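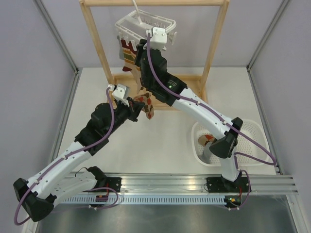 作業ノート 5月 月曜 洗濯後工程、靴下干しセルのこと

朝のうちに書いておこうと思ったのに、結局いつものように夕方になってしまいました。窓の外がまだ明るいのが救いです。今日は靴下干しのセルを朝から動かしていて、途中で乾燥室の人たちも何度か覗きに来てくれたので、機械の話と人の話が混ざったノートになります。読みにくかったらごめんなさい。

いまやっていること

片方の腕でピンチハンガーを持ち上げておいて、もう片方の腕で靴下をつまんで洗濯ばさみのところまで持っていく、という分担です。最初のころはハンガーを木枠に掛けたまま留めようとしていたのですが、揺れてしまってどうにもならず、それなら人がやるように片手で支えてやればいいじゃないか、という話になったのでした。言い出したのは乾燥室の人で、私たちはずっと枠の固定方法ばかり考えていたので、少し恥ずかしかったです。

靴下は柄物ばかり使っています。赤や緑の入ったにぎやかなものが多くて、セルの中が白っぽいぶん、離れたところからでもどこにあるかすぐ分かります。無地の紺や黒はこのあとの課題で、つま先とかかとの見分けがつきにくいのは人間でも同じですから、焦らずいきます。

制御側はZivlowの新しい設定に入れ替えました。つまむ力を少し弱めたのと、持ち上げてから一呼吸おく時間を入れたのが主な違いです。一呼吸というのは2秒なのですが、この2秒が見ている側にはずいぶん長く感じられるらしく、「考えてるの?」と聞かれました。考えているわけではなくて、布の揺れがおさまるのを待っているのです、と説明したら、「ああ、それは私もやってる」と言われて、そのあとしばらく皆で自分の手つきの話になりました。

午前の記録

通しで33回。うち7回は途中で止めて、やり直しにしています。止めた理由はほとんどが同じで、履き口の端だけをつまんでしまい、持ち上げたときに布がねじれて、洗濯ばさみに入る向きにならないのです。カゴの底で折り重なっているものほどそうなりやすい感じがします。カゴに入れる前にひと振りしてもらうだけでずいぶん違うと思うのですが、それを人にお願いするのが正しいのかどうか、私はまだ決めかねています。機械のために人の手間がひとつ増えるのでは、何をしているのか分からなくなりますから。

ケーブルの取り回しは、先週よりよくなりました。紫のケーブルを外側に大きく逃がしてもらったおかげで、腕を伸ばしきったときの引っかかりが今日は一度もなかったです。ただ、カゴの横を通るあたりはもう少し短くしたい気もします。Bajpaiの留め具がまだ余っているはずなので、明日探します。

乾燥室の人たちと話したこと

昼休みのあと、30分だけ時間をもらって、お茶を飲みながら話を聞きました。議事録というほどのものではないので、覚えているうちに書いておきます。

まず、靴下を干す仕事をいやがっている人ばかりではない、ということ。これは何度でも自分に言い聞かせたいところです。立ちっぱなしで腕を上げ続けるのはつらい、肩にくる、という声はたしかに多いのですが、その一方で、手を動かしながら隣の人としゃべれるのはあの工程だけなのだそうです。畳みの台は壁を向いていますし、仕分けのところは音が大きくて話どころではありません。干す作業がセルに移ったら、あのおしゃべりはどこへ行くのだろう、と言われて、私はうまく答えられませんでした。

畳み台の向きを変えて向かい合わせにする案は、前にも出ていたそうです。配線の都合で流れたと聞きました。いまなら床の電源も増えているし、もう一度出してみてもいいかもしれません。これは私の担当ではないけれど、セルを入れる話と一緒に進めるべきことだと思うので、来週の打ち合わせに持っていきます。

それから、機械の番をするのは誰か、という話。Gindinthorpeの工場では、乾燥係だった人がそのままセルの受け持ちになって、手当もついたと聞いています。うちはまだそのあたりが何も決まっていなくて、皆さんの不安はむしろそこにあるようでした。速いか遅いかは、思っていたほど話題になりませんでした。「遅くてもいいから、止まったときに私たちで直せるようにしてほしい」という意見には、その場の全員がうなずいていました。

そう言われてみると、いまの復帰手順はひどいものです。画面の文言は英語のままですし、どちらの腕から戻すのかも、慣れた人でないと分かりません。今日のうちに下書きだけ作りました。

・止まったら、まず画面の色を見る
・ハンガーを持っているほうの腕は、最後に戻す
・靴下が床に落ちていたら、扉を開けて拾ってカゴへ戻す(扉を開けているあいだは動きません)
・迷ったら内線で呼んでください。呼ぶのは失敗ではありません

最後の一行は、余計かなと思いつつ残しました。文字はもっと大きくして、セルの横に貼れる紙にします。

気になっていること、明日以降

対になる靴下をどう隣に並べるか。人は自然に隣同士に留めていくのですが、いまのやり方だと、つまんだ順に並ぶだけです。畳む人にしてみれば、並んでいるかどうかで手間がまるで違うそうで、ここを飛ばしたまま渡したら、干す仕事が減ったぶん探す仕事が増えることになります。Clorniaの仕分けソフトに柄を照らし合わせる機能があるので、まずはそれを借りられないか試してみるつもりです。

洗濯ばさみのばねが、ものによって固さが違うのも気になります。新しいハンガーと使い込んだハンガーを混ぜて使っているせいでしょう。現場では混ざっているのが普通なので、こちらだけ新品に揃えるのはやめておきます。

あと、乾燥室からハンガーをもう2つ借りました。返すときに一言添えること。お茶菓子のお礼もまだでした。

明日は午前中に無地の靴下を少しだけ、午後は復帰手順の下書きを持って乾燥室へ行きます。赤ペンを入れてもらう約束です。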